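This site uses cookies. By continuing you accept our cookie policy.

May 2019 | Tuton Aeronautics Group

3.2 Spar loading

The Zarnora replica wing was loaded to 800 lbs in steps of 100 lbs. Tip deflection was read at each step after a hold of 60 seconds. 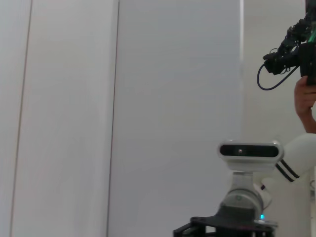
Figure 2. Test bay, Holloway.

Deflection stayed linear up to the last step. The rear spar carried less load than the Rarkow drawings predict, and the drag wires were retensioned before the second run.

Copyright Tuton Aeronautics Group | Contact | Back to top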